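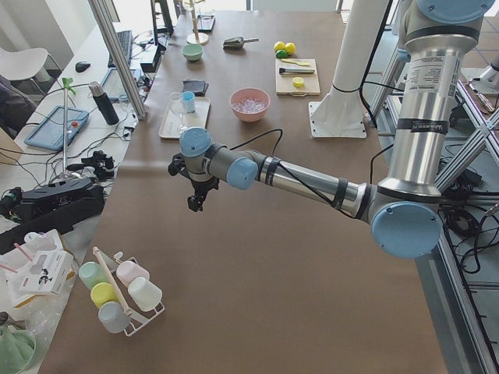 Druddale, December

Speaker notes: splitting the Lorkeo, and what it did to the sound

Slide 1. Title. Leave up while people sit down. Mention that the handout has the section drawings and that Hazel Gallagher has spare copies by the door.

Slide 2. Scope. The talk covers one building, the Lorkeo in Flurkham, and one alteration, the division of the single auditorium into two. Booking policy and the later bingo years are left out. Olaia Echevarría has written up the ownership history and I have nothing to add to it.

Slide 3. The house as built. Stalls and one balcony, 1107 seats on the opening plan. Shallow stalls rake, steeper balcony. Projection box behind the rear balcony wall, throw distance long, and the beam angled down steeply enough to give visible keystone on the lower part of the sheet. The original operators masked for this with a cut aperture plate. Plate survives, filed by hand, rather rough.

Slide 4. Options considered. Two usual ways to twin a house of this type.
First: wall down the centre line, front to back. Cheap, keeps both floors in use, but seats end up facing the old screen centre and not the new one. Viewers at the inner edge sit twisted for two hours.
Second: drop a wall from the balcony front to the stalls floor, put a small screen under the balcony, keep the main screen for the balcony and front stalls.
Peñalver, the contractor, priced both. The owners took the second.

Slide 5. Under-balcony screen. Ceiling height is the limit. Picture height came out at less than half that of the main screen, and scope films were shown by lowering the top masking, so the wide picture was smaller in area than the ordinary one. Complaints on this in the manager's letters file. Read one if time allows (the one on the yellow paper, it is short).

Slide 6. Second box. No room for a conventional box at the rear of the stalls, so a periscope arrangement was used: projector at mezzanine level in a former staff room, two front-silvered mirrors, port through the floor void. Light loss at each mirror. Dust on the lower mirror was a standing item in the maintenance book. Image had to be kept right way round, hence two mirrors and not one. Someone always asks.

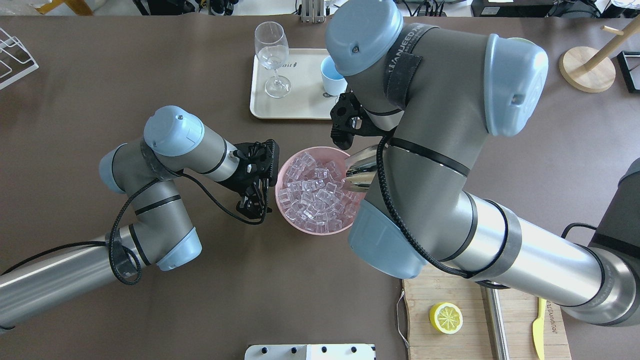 Slide 7. The dividing wall. Single-leaf blockwork up to balcony soffit level, then stud and plasterboard to close the gap against the curved plaster. The blockwork performed reasonably. The closing section did not. The drawing shows mineral wool in the cavity. When the wall was opened up there was wool on the main-house side only, and the head was packed with offcuts of board.

Slide 8. Measurements. Go slowly here. Loss through the block section was acceptable for speech. Loss at the head was poor below 800 Hz and very poor in the bottom octaves. Practical result: dialogue from the big house could not be followed in the small one, but any explosion or organ note could be felt. Programme sheets show that the manager tried to avoid pairing a loud film upstairs with a quiet one below. He managed it for 16 weeks and then the distributor's dates made it impossible.

Slide 9. Reverberation. The main house got drier at the front, as expected from losing the volume under the balcony. Balcony seats changed very little. The small house was close to dead, with carpet on the side walls to dado height and a low tiled ceiling. Centre speaker only, no surrounds until the refit.

Slide 10. Refit. New stage speakers, second stud leaf built clear of the first, resilient fixing at the head. 18 seats were lost from the back row of the small house to make room for the lobby between the two sets of doors. That lobby did more for foyer noise than any other single item, and cost least.

Slide 11. What is left. The wall is still up. The upper mirror is in place, the lower one is in the Flurkham museum store with its bracket. Original proscenium plaster is intact behind the main masking apart from cable holes on the left side. Correct the handout at this point: it says right side.

Slide 12. Sources. Contractor's drawings, maintenance book, letters file, programme sheets. The opening plan is a copy of a copy and the balcony seat numbers are hard to read in rows F to H, so treat the total with care.

Questions. If asked about taking the wall down: refer to structural report, steel at the balcony front now bears on the blockwork. Do not give a cost.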